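Arkstead publishes results of household and shop chore trials for two-armed robots

3/13/26 - Arkstead, an independent test shop for home and light commercial equipment, today released the results of its first full round of chore trials. The company set out to answer a question its retail and repair customers keep asking: can a machine do the small jobs yet, and can it do them without someone standing next to it?

The short answer in the report is "some of them, slowly." Over the trial period the two-armed stations made 845 attempts at 8 chores. Of those, 600 were finished to the standard Arkstead set in advance, with no human hand on the work. The rest were stopped by an operator, timed out or ended with the item in the wrong place.

The chores were picked from two lists. One came from households and covered jobs such as folding a hand towel, hanging mugs and putting cutlery in a drawer. The other came from Dursun, a chain of electronics repair counters, and covered closing and wiping laptops, sorting chargers and bagging small parts for return.

"We wanted jobs that people do without thinking," said Ardalan Naseri, head of testing at Arkstead. "Those are the ones that give the machines trouble. Picking up a mug went well from the first week. Folding a towel so it looks like a person folded it did not go well, and we say so in the report."
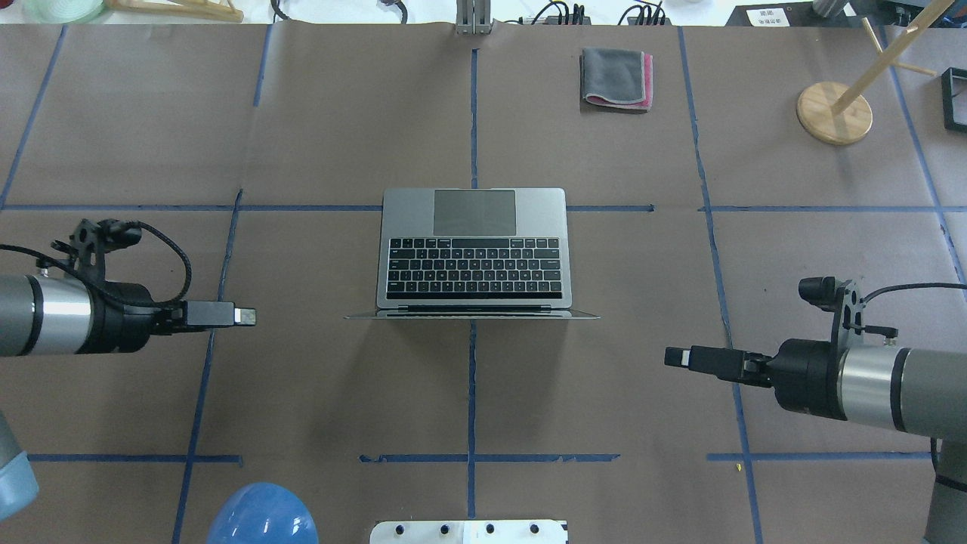
Laptop work took up more of the schedule than any other chore. Dursun's counter staff handle used machines all day, and the chain asked for a fair test of whether part of that routine could be handed over. The job has three steps: wipe the keyboard and trackpad, put the cloth down, and close the lid. With the laptop opened flat on the taped paper and a gripper coming in from each side, the lid is a thin edge lying close to the table, and the fingers have very little to get under. Starts from that position were scored separately from starts with the lid partway up. The flat starts had the lower finish rate of the two, and most of the stopped attempts came at the lift. Wiping was more reliable, although the corners of the keyboard were often missed.

Speed remains the weak point. Arkstead gave each attempt a limit of 40 seconds for the single-step chores and longer for the others. A counter worker at Dursun did every job on the list faster than the best machine run.

Gholamreza Babaei, operations manager at Dursun, said the chain has no plans to change staffing on the basis of the results. "If it can do the wiping overnight, I'm interested," he said. "During the day, with a customer waiting, it is too slow for us. I would look at it again next year."

The report also covers setup time, operator time and the cost of damaged items. Attempts were run with software from Juvero, which had no part in the scoring. Arkstead paid for the household trials itself - Dursun paid for the repair counter trials.

A second round began in January and adds laundry sorting and shelf stocking. Results will be published in the same format.

The full report, including the scoring sheets for every chore, is available on request from the Arkstead press office.

About Arkstead
Arkstead tests household and light commercial equipment for retailers, repair firms and landlords. It does not sell or lease the equipment it tests.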